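Artificial pansies hold on at Rurnstead as table row enters second month

11/3/24

The small table by the white wall in the Tanasarn tea room at Rurnstead will keep its flowers, its checked cloth and its place on the floorboards until at least the end of the season, following a meeting which ran to 40 minutes and at one point strayed on to the subject of gravy.

Readers who have been busy with their own lives may need reminding. The tea room reopened after Christmas with new paint, a higher price for toasted teacakes and a small table dressed in pink and white checks. On it stood two pots of flowers, neither of which has ever troubled a watering can. A card was pinned up by the till inviting comments. It received 17, a record for the card, which in its previous outing had asked about parking and got two.

The complaints fell into several camps. Some customers held that a village with this much mud in it ought to be able to grow a pansy. Others had no quarrel with artificial flowers as such but felt that sunflowery ones in winter were pushing it. One person wrote only "the cloth", underlined, and has not come forward to explain.

Feeling has run highest over the pots. The yellow flowers live in a white one with the word "Life" printed on it, and a regular at the window end has argued at some length that this is a bit rich given the contents. The tea room's reply, chalked on the specials board where the soup normally goes, was that the pot came like that.
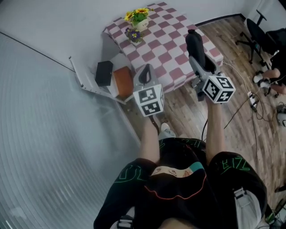
The disputed table at Rurnstead, with the pansies in front of the yellow blooms.

Supporters of the arrangement have been quieter, though they do appear to exist. A rival card turned up beside the first one in the second week, asking people to leave the flowers alone, and was signed by enough customers to need a second sheet. It pointed out that the last real plant in the tea room, a fern, had been given every advantage and was dead by Easter.

There is also the matter of cost. The pots, the flowers and the cloth came to less than £20 all told, from the closing-down sale at Jivo in the precinct. Against this, the objectors put forward a quote from Tristinel, the florist by the station, for fresh flowers on the table every week. It came to £400 for the year. The room went rather quiet when that was read out, and someone asked whether it included the vase. It did not.

A compromise was floated under which real daffodils would be brought in for March only, from whoever had some. This was popular until it came to whoever had some. Two gardens were named from the floor, both belonging to people who were not at the meeting, and the idea was left to one side in case they heard.

The cloth had a separate hearing. It has been called pink, red, rose and, on one of the cards, "salmon", and the minutes get round this by describing it as checked. An attempt to swap it for the old cream one failed when the old cream one was fetched from the cupboard and unfolded. The gravy discussion dates from this point.

Those in favour of the checks say they cheer the corner up no end and hide crumbs, at least on the darker squares. Those against say the whole thing looks like a picnic that has been brought in out of the rain. Both sides were asked to bring it to a vote, and the cloth was carried comfortably, helped by several people who had come in for a scone and were handed a slip of paper.
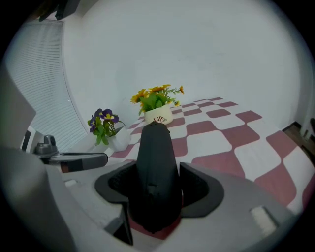
Purple pansies on the left, and the "Life" pot that launched the letters.

One change has been agreed. The pansies, which have been in front of the taller flowers or off to the side of them depending on who last wiped down, are to be given a settled position. A proposal to mark it with a sticker under the cloth was thought to be going too far. Staff have been asked to use their judgement, and customers have been asked to stop using theirs, in particular the gentleman who turns the writing on the pot to face the wall whenever he orders at the counter.

Dusting will be done weekly with a dry paintbrush, bought for the purpose and kept in the cutlery drawer in its own bag. The suggestion that the flowers be rinsed under the tap was noted. So was the suggestion that if they were going to be held under the tap they might as well be real.

Both comment cards have now been taken down and the pin has gone back to holding up the bus timetable. The table will be looked at again in the autumn, when the tea room also hopes to settle the question of the second radiator.

Toasted teacakes remain at the new price. The Tanasarn is open every morning from ten, and the soup is back on the board.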